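Home Current issue Archive For authors Search Log in

4. Who did the spannering? Labour and parts on the Brallach grass-track bikes

I said in the last section that the Brallach frames were the easy bit to trace, and I meant it. Frames have numbers. The people who built the engines up between meetings mostly don't turn up in anything official, and for those I've had to lean on parts dockets, a stack of scrutineering cards and a lot of long talks in kitchens and sheds. 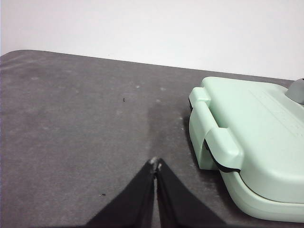
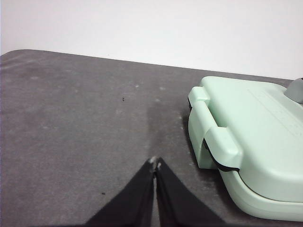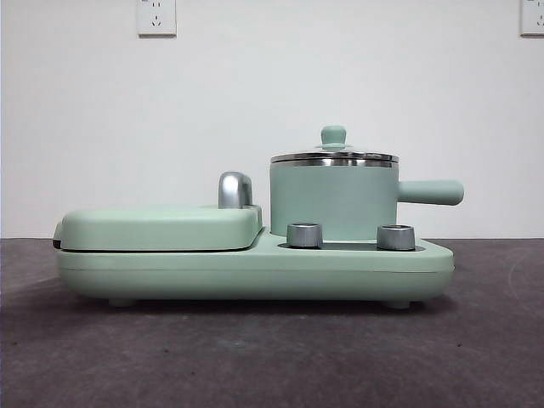

Figure 3. First: grey tabletop and white wall. Second: mint-green hard-shell case. Third: breakfast station from the side, with its lid closed and the small pot at the right.

The dockets come from Kontogiannis, the parts counter that supplied most of the privateers in the district, and there are 136 of them with a Brallach frame number pencilled on the back. Bless whoever did that pencilling. Without it I'd have a shoebox of receipts for clutch plates and not the faintest idea whose clutch they went into. The handwriting changes partway through, from a big loopy hand to a cramped upright one, and the cramped one is far better at recording sizes (the loopy one was happy to write "rings, usual" and leave it at that, which has cost me more evenings than I'd like to admit).

4.1 Clutches

Clutch plates are what the dockets are full of. I'd gone in expecting pistons, because every memoir of the period goes on about pistons, and there are some, but plates outnumber everything else by a mile. Kylie Doolan laughed when I told her this. She'd raced a 350 Brallach at Groditz for four seasons and she reckoned you could hear a clutch giving up from the car park. The Groditz start was uphill and on clay, and if the water cart had been round just before your heat you either slipped the clutch right out to the first bend or you sat there digging a hole. Her brother did the plates at the circuit, on the tailgate of the ute, with a tool he'd made by welding a bit of flat bar to an old steel plate. She still has the tool. I've held it, and it's an ugly thing and fits perfectly.

What the dockets can't show is who did the work, and this is where I part company a little with the older club histories. They tend to name a rider and a "tuner", always one of each, as though every bike had its own resident genius. My interviews give a much muddier picture. Glenys Pomare kept the books for her husband's team and also, it came out about an hour into our first talk, did all the magneto timing. She did it with a cigarette paper between the points, same as everyone did, and she did it for two other teams as well because she was quick. She's in none of the programs. I asked her whether that bothered her and she said it bothered her more that one of those teams never paid her for a set of points.

4.2 Gearing and the Wemotus box

The second cluster in the dockets is sprockets, and here I want to be careful. It would be lovely to read a rider's whole approach to a track out of the sprockets they bought, and I had a go at doing exactly that in an early draft – Vusumuzi Ngcobo read it for me and very kindly pulled it to bits. His point was that riders swapped sprockets in the pits all day long. A docket tells you a sprocket entered the district. After that it might spend ten years going from van to van, and two of the riders I spoke to are still arguing over who owns a particular 18-tooth gearbox sprocket that's now hanging on a nail in a third man's garage.

So I've used the sprocket dockets only for the Wemotus gearbox, where the shaft spline is different and nothing else will go on. Thirty of the dockets are for Wemotus parts. They bunch up heavily in the back half of the run, in the cramped handwriting, and that sits nicely with what people told me about everyone "going over to the Wemotus" once the old boxes started shedding third gear. Amra Bošković, whose father had one of the first, remembered the crate arriving and being told off for sitting on it. She also remembered that it came without the kickstart quadrant, and sure enough there's a docket for a quadrant a fortnight later! I don't think I've ever been so happy about a small piece of paper.

The ratios are worth a line or two for readers who haven't ridden one. The Wemotus has a very tall bottom gear and then three fairly close together, so it's horrible to get off the line and a treat once you're rolling. On a flat circuit that's a decent bargain. At Groditz, with the uphill start I mentioned, it should have been a disaster, and I think it explains why clutch plate orders went up again in the very period when the newer friction material was supposed to be lasting longer. I can't prove it from the paperwork. Three riders gave me the same account separately, though, and one of them hadn't spoken to the other two in decades.

4.3 Money

Prices are a pain. The Kontogiannis counter gave discounts to club members, to people who'd bought something large that year and, as far as I can tell, to anyone who'd had a bad crash. I've left the discounts in as written and haven't tried to work back to a list price. On the dockets where a total survives, a season of plates, chain and rings came to a bit less than a new rear tyre and tube, which surprised Kausar Cheema as much as it did me. Kausar has been through the speedway accounts from the same district and finds tyres nowhere near the top. The grass-track riders bought theirs new and the speedway riders bought part-worn, and that may be the whole difference, or there may be something going on with wheel sizes that neither of us has spotted yet.

Entry fees I've treated separately in Section 5. Travel I've given up on. People remembered the trips in wonderful detail, down to which pub had the decent pies, but not one of them could tell me what they'd spent on petrol, and I wasn't going to make up a number from mileage.

4.4 What's missing

There's a gap in the dockets from one May through to the end of that winter. The counter was open, because the club newsletter carries its advertisement all the way through, so I assume a book has gone astray. I'd warn anybody against reading the gap as a quiet season. The scrutineering cards for the same months show full fields at Groditz and a couple of Brallachs I haven't found anywhere else, including one with a frame number in the 2000 range, well above where the factory sequence is meant to stop. It could be a slip of the pencil. Vusumuzi thinks it's a replacement frame stamped by the dealer, and he may well be right, but the card says "paint fresh, no. plate to be re-fixed" and I've not been able to trace the bike past that meeting.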